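Commissioning and Maintenance of the Jokwood Bench Cell: Simulation Model and Gripper Calibration

Project report, second-year automation lab
Daryna Polishchuk, Bohdan Kobzar
Supervisor: Nosipho Steyn
Submitted 13 August 2019

1. Purpose

The Jokwood cell is a single six-axis arm with a parallel two-finger gripper, used by the department for pick-and-place exercises. When we took it over in March the gripper opened unevenly and the controller lost its reference position after most power cycles. Our task was to bring the cell back to a repeatable state, write a service procedure for it, and set up a simulation model so that later groups can check a program before running it on the hardware.

2. Condition at takeover

The service log had gaps and the last entry was unsigned. Yaroslav Savchuk, who used the cell the year before, gave us his own notes, and these were more complete than the log. The following faults were confirmed:

- backlash in the left finger carriage
- worn insulation on the encoder cable where it passes joint 5
- mounting screws on the gripper flange below the specified torque
- home position stored in volatile memory only

The backlash and the lost reference had been treated as one fault. They are separate. The reference was lost with the gripper removed as well, so we worked on the controller first.

3. Repair

The encoder cable was replaced with one made up in the lab to the original pinout. The new cable is longer and has a service loop at joint 5, held by two clips. The controller backup battery was flat and was replaced. After this the home position was kept through every power cycle in the test.

The gripper was removed and opened on the bench. The lead screw nut on the left carriage was worn and was exchanged for a spare from the Torico kit. Both carriages were cleaned and greased, then the flange screws were tightened in a cross pattern. Melaniia Sydorenko checked the finger alignment independently with a gauge block and found the fingers parallel within the tolerance given in the manual.

4. Calibration

Full opening was set first, then full closing, then the midpoint. The controller scales finger travel in encoder counts. Before the repair the stored value for full travel was 469 counts, which did not match the mechanical stops. The corrected value is 647 counts. The old value explains why earlier programs stopped short of the open position - the software limit was reached before the hard stop.

5. Simulation model

The model holds the arm, the gripper, a work surface and the surrounding walls. The camera is attached to the wrist and looks out past the fingers, so the view moves with the tool. Finger travel is read from the same parameter file as the controller, and a change on one side has to be copied to the other by hand.
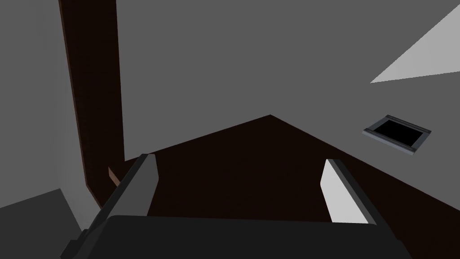

Collision geometry was simplified to boxes for the palm and both fingers. With the full mesh the simulation ran too slowly for interactive use. The boxes are slightly larger than the real parts, so a path that clears in simulation should clear on the hardware, but some valid paths close to a wall are rejected. We consider this acceptable for teaching. Contact friction was left at the default setting and has not been compared with the real finger pads.

6. Service procedure

Before each session: inspect the cable at joint 5, home the arm, open and close the gripper fully and compare the reading with the stored value. Every semester: check flange screw torque, clean and grease the carriages, measure the battery. Any change to the travel value is to be entered in the log and in the parameter file.

7. Open points

The right carriage nut is original and will need replacement. No spare is left in the kit. The parameter file should be shared over the network so that the manual copy can be dropped.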